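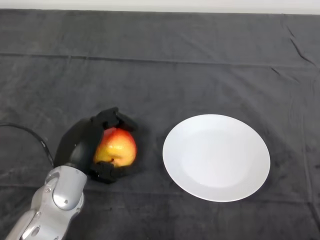 Orchard open day at Amcombe

The open day at the Amcombe fruit farm was on 18 March 2018, which is early for this kind of visit. The trees were bare and the ground was soft, so most people had put on boots. I went because I have a small orchard of my own and wanted to look at their pruning and their cold store.

Parking was in the lower field at Brastasden, a ten-minute walk away. The signs were clear as far as the bridge and then stopped. I followed a family who seemed to know the way.

The farm has 3000 trees on the south slope, most of them on dwarfing rootstock and tied to wires. The first tour started in the rows nearest the yard. Our guide cut back one tree from start to finish while we watched. She took out far more wood than I would have dared to. The older branches in the middle went first, then anything growing straight up. Pruning here starts in January and they still had four rows to do.
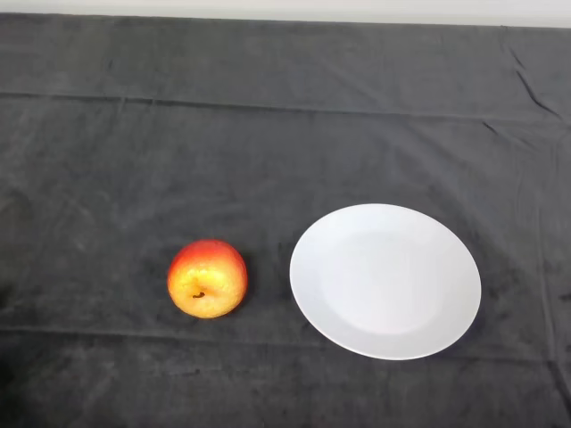
A red and yellow apple with a plate.

After that we walked up to the old block, which has 452 standard trees planted before the present owners took over. Several are hollow and a few are held up with props. They are picked for juice only. I liked this part best, though the wind was strong up there and it was hard to hear the guide.

The cold store was next. It was built by Wojcik, the same firm that did the packing shed, and it holds 660 bins when full. By March it is well over half empty. The oxygen is kept low in the sealed rooms, so we looked in through a small window in the door. Only the front room was open, and it smelled strongly of fruit. Someone asked what happens in a power cut. There is a generator behind the shed, tested once a month.

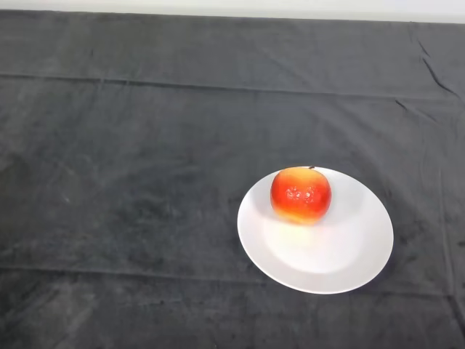

One apple and a white plate on a dark cloth.

Lunch was soup and bread in the packing shed for a fixed price. The line was long at noon and gone by one, so go late if you can. The Mameo stand next to it sold grafting knives, tape and wax. I bought tape. The knives were good but cost more than I wanted to pay.

The grafting class in the afternoon was limited to 100 people over two sessions, and both were nearly full. We each got a rootstock and a piece of scion wood and made one whip and tongue graft to take home.

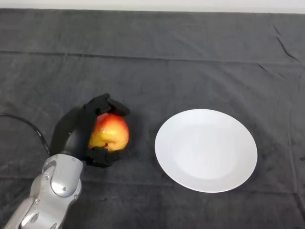 My first cut was too short and I had to start again lower down. The second one fit well enough to tape. The advice was to pot it up the same evening, keep it out of the wind and leave it alone until the buds move – no tugging to see if it has taken.

Entry was free and the class was extra. Dogs were allowed on leads in the rows but not in the shed. The restrooms are by the farm office, across the yard from the store. The last tour left at three, and the gate at the Brastasden field was locked at five.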